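Tire Pressure Monitoring After a Wheel Swap: What the Workshop Data Shows
Speaker notes, Kevser Yaman, afternoon technical session

Slide 1. Title and scope

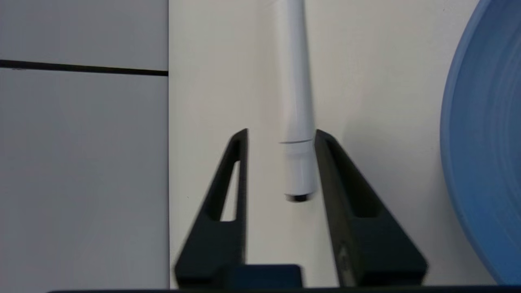 Introduce self, then scope. Passenger cars and light vans only. Direct systems only, meaning a sensor in each wheel. Indirect systems that work from wheel speed get one slide near the end. Heavy vehicles are in Adwoa Agbenyega's talk after the break, so send those questions to her.

Slide 2. Where the records come from

1,429 wheel swaps, logged at the Brindik and Fusden workshops. A swap here means a full set changed on the car, either between two sets of rims or by remounting on the same rims. Single tire repairs were left out. Both shops used the same job sheet from May onward. Earlier sheets had no field for sensor ID and are not in the set.

Say clearly: two workshops, same region, similar customers. Do not present this as a national figure.

Slide 3. Outcome at handover

893 cars left with no warning light and no extra work.
543 needed at least one extra step before the light cleared. Read out the footnote: seven cars appear in both groups. The light was off at handover, the car came back within the week, and the second visit was logged under the same job number. We kept them in both.

Pause here. Someone usually adds the two numbers up.

Slide 4. What the extra step was

Most common was a relearn. The new set had working sensors, but the car was still listening for the old IDs. Three relearn types:
- Automatic. Car picks up the IDs while driving. Time needed varies by model, check the service data.
- Stationary. Started from the dash menu or with a trigger tool at each valve.
- Through the diagnostic port. IDs are read with the tool and written to the control unit.

Second most common was a pressure reset. The IDs were fine, but the stored reference pressure belonged to the other tire size.

Slide 5. Sensor faults

39 cars had a sensor that did not answer the trigger tool at all. Split these by cause if asked:
- Battery at end of life. The cell is sealed in, so the whole sensor is replaced.
- Damage during tire removal, with the bead breaker set too close to the valve.
- Wrong frequency for the market. All of these were on used rims bought by the owner.

Valve stems are a separate matter. A corroded aluminum stem can leak while the sensor still reads correctly. Fit a new service kit - seal, nut, core and cap - whenever the tire comes off the rim. Tighten to the sensor maker's figure with a torque tool. Do not go by feel.

Slide 6. Programmable sensors

Two routes. Create a new ID, then relearn. Or copy the ID from the old sensor, in which case the car sees no change. Copying saves time on cars that need the diagnostic port. Drawback: two wheel sets with identical IDs. If the second set is stored close to where the car is parked, the receiver can pick up both. Akyol saw this with a set on a garage wall rack. The car reported low pressure on a wheel that measured correct by gauge.

Slide 7. Tools

Dutell is the job sheet software used at both sites. It now rejects a swap record if any of the four ID fields is blank. Show the screen briefly and move on. Database updates for the trigger tool matter more than the brand of tool. An out-of-date database was listed as the cause of delay on several newer models.

Slide 8. Indirect systems

No sensors to relearn, but a reset is still required after every swap or pressure change. Set pressures first, tires cold, then reset. A reset done at the wrong pressure stores the wrong baseline.

Slide 9. Suggested order of work

Trigger all four sensors before the car goes on the lift. Record IDs, pressure and battery status. Swap. Trigger again. Set pressures to the door placard for the size fitted. Relearn if needed. Road test. Print the report for the customer.

The first check is the one people skip. Without it there is no record that a dead sensor was dead on arrival.

Slide 10. Questions

Likely ones: spare wheels (some cars monitor the spare, check by model), sealant (may block the pressure port, inspect or replace the sensor), and labor time for relearn (not recorded in this set). Contact details are on the handout.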